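Kapitel 4: Aufstellen und Wäschetrocknen mit dem Raumentfeuchter Skatent Trerker
Stand dieser Fassung: 12. September 2024 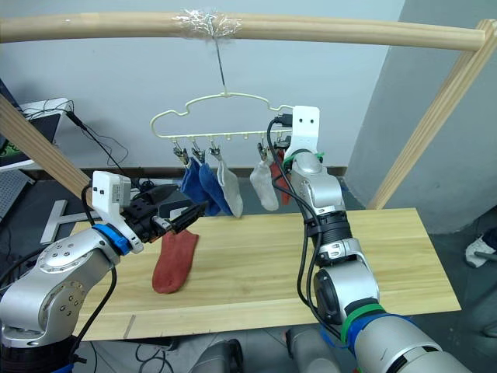 Kann der Trerker im selben Raum laufen, in dem auch gelüftet wird?
Während des Betriebs sollten Fenster und Türen geschlossen bleiben. Lüften Sie lieber vorher einmal kräftig durch und schalten Sie das Gerät danach ein.

Schön, dass Sie bis hierher mitgelesen haben! In den Kapiteln davor ging es ums Auspacken und um die Bedienelemente, jetzt bekommt der Entfeuchter endlich seinen Platz. Nehmen Sie sich für das erste Aufstellen ruhig einen Nachmittag, an dem Sie ohnehin zu Hause sind – dann können Sie zwischendurch immer mal nachsehen, wie voll der Behälter schon ist, und bekommen ein Gefühl für Ihr Gerät und Ihren Raum.

4.1 Den richtigen Platz finden

Der Trerker ist nicht besonders wählerisch, aber ein paar Vorlieben hat er doch. Am wohlsten fühlt er sich auf einem ebenen, festen Boden, möglichst in der Mitte der Wand und nicht in einer engen Ecke. Auf hochflorigem Teppich steht er wackelig; legen Sie in diesem Fall ein stabiles Brett unter.

1. Lassen Sie das Gerät nach dem Transport aufrecht stehen, am besten über Nacht. Erst danach darf der Stecker in die Dose.
2. Rollen Sie den Trerker an den gewünschten Platz. Zum Überqueren von Türschwellen heben Sie ihn bitte an beiden Seitengriffen an.
3. Drücken Sie die zwei Rollenbremsen an der Vorderseite nach unten, bis sie hörbar einrasten.
4. Prüfen Sie, ob das Luftgitter auf der Rückseite frei ist. Eine Handbreit Abstand zur Wand genügt, mehr schadet nicht.
5. Öffnen Sie die Ausblasklappe oben von Hand bis zum ersten Anschlag.

VORSICHT: Das Gerät darf nicht in Duschen, neben gefüllten Badewannen oder unter tropfender Wäsche stehen. Verwenden Sie keine Mehrfachsteckdosen und ziehen Sie den Stecker, bevor Sie den Trerker umstellen.

Hinweis: Wenn es beim ersten Einschalten leise gluckert, ist alles in Ordnung. Das Kältemittel verteilt sich im Kreislauf, und nach wenigen Minuten hören Sie nur noch das gleichmäßige Rauschen des Ventilators.

4.2 Behälter oder Schlauch?

Sie haben die Wahl, und beide Wege haben ihre Freunde. Wer nur ab und zu einen Waschtag hat, kommt mit dem Behälter wunderbar zurecht. Steht das Gerät dagegen in einem Keller, in den man selten hinuntergeht, ist der Schlauch die entspanntere Lösung.

So setzen Sie den Behälter ein:

1. Klappen Sie den Tragebügel nach hinten.
2. Schieben Sie den Behälter gerade in das Fach, bis die Vorderkante bündig abschließt.
3. Warten Sie, bis die blaue Anzeige dauerhaft leuchtet. Blinkt sie, sitzt der Behälter noch schief – dann einfach herausziehen und noch einmal in Ruhe ansetzen.

So schließen Sie den Schlauch an:

1. Schalten Sie das Gerät aus und ziehen Sie den Netzstecker.
2. Drehen Sie die Kappe am Stutzen gegen den Uhrzeigersinn ab und bewahren Sie sie gut auf (am besten im Beutel mit den Ersatzteilen, dort sucht man sie später auch).
3. Schrauben Sie den Schlauch handfest auf. Eine Zange brauchen Sie nicht.
4. Führen Sie ihn mit stetigem Gefälle zum Bodenablauf. Er darf weder geknickt sein noch irgendwo eine Schlaufe nach oben machen.
5. Gießen Sie zur Probe 200 ml Wasser in die Auffangschale und sehen Sie nach, ob am anderen Ende alles ankommt.

VORSICHT: Das gesammelte Wasser ist kein Trinkwasser, auch nicht für Haustiere.

4.3 Wäsche aufhängen

Ob Sie einen Standtrockner, eine Leine quer durchs Zimmer oder eine Stange benutzen, ist dem Trerker einerlei. Wichtig ist ihm nur, dass die Luft zwischen den Stücken hindurchkommt. Unsere Kollegin Kumiko Katayama hat für diese Anleitung viele Waschladungen aufgehängt und schwört darauf, große Teile nach außen und kleine in die Mitte zu nehmen. Für Socken eignet sich ein Hänger mit kleinen Klammern sehr gut, und er findet fast überall noch Platz.

1. Schleudern Sie die Wäsche mit der höchsten Drehzahl, die das Pflegeetikett erlaubt.
2. Schütteln Sie jedes Teil einmal kräftig aus.
3. Hängen Sie Hosen am Bund auf und drehen Sie die Taschen nach außen. Kapuzen werden hochgeklappt, Bettbezüge bleiben an einer Seite offen.
4. Richten Sie die Ausblasklappe so, dass der Luftstrom an der Wäsche entlangstreicht.
5. Schließen Sie Fenster und Türen.
6. Drücken Sie die Taste »Wäsche«. Das Programm wählt die Lüfterstufe selbst und schaltet sich ab, sobald die Raumluft den Zielwert erreicht hat.

Das Programm braucht fast 15 Minuten, bis es die Feuchte im Raum zuverlässig eingeschätzt hat. Solange wandert die Anzeige ein wenig hin und her, davon lassen Sie sich bitte nicht beirren. Dicke Pullover aus Wolle gehören liegend getrocknet; legen Sie sie auf ein Gitter und wenden Sie sie nach einigen Stunden.

Hinweis: In sehr kühlen Räumen arbeitet das Gerät langsamer und legt von Zeit zu Zeit eine Abtaupause ein. Auf dem Display erscheint dann eine Schneeflocke. Lassen Sie den Trerker einfach weiterlaufen, er meldet sich von selbst zurück.

4.4 Nach dem Waschtag

1. Schalten Sie das Gerät aus und lassen Sie den Ventilator nachlaufen.
2. Leeren Sie den Behälter und spülen Sie ihn mit klarem Wasser aus.
3. Ziehen Sie den Flusenfilter nach oben heraus und saugen Sie ihn mit der weichen Bürste ab. Bei hartnäckigem Staub hilft lauwarmes Wasser mit einem Tropfen Spülmittel.
4. Setzen Sie den Filter erst wieder ein, wenn er ganz durchgetrocknet ist.

Einen neuen Flusenfilter bestellen Sie unter der Artikelnummer 3404. Wer das Duftvlies »Cosness« verwenden möchte, legt es bitte vor den Filter und niemals dahinter. Im Sommer wird der Trerker oft monatelang nicht gebraucht. Decken Sie ihn dann mit einem Baumwolltuch ab und lassen Sie den Behälter einen Spalt offen stehen.

Wie Sie die Zeitschaltung und die Kindersicherung einstellen, lesen Sie in Kapitel 5.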